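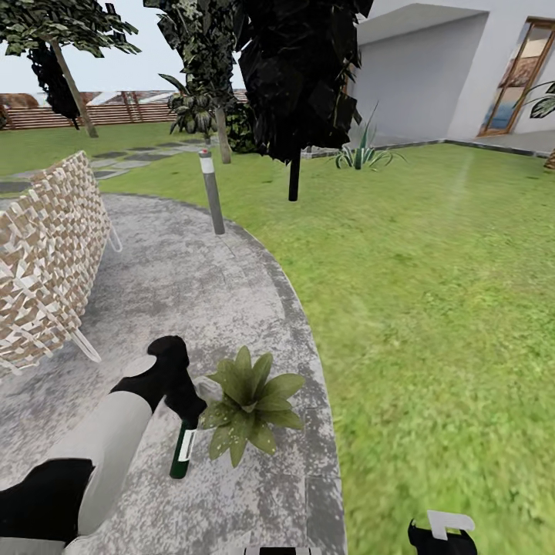 Simulated garden: the gripper over the green bottle, with a leafy plant close beside it.

I read many papers where the simulated robot works on a clean table, and I think we trust these results too much. In our Jarkia tests the policy trained on 1316 table episodes looked very strong. Then Mehwish Orakzai moved the same task outdoors, still in simulation, and from 20 trials it finished 4.

Some colleagues say the garden is decoration. I do not agree – leaves that overlap the neck of a bottle change what the arm must plan. My opinion is that each paper should report one such cluttered place next to the table number, even when the second number is ugly.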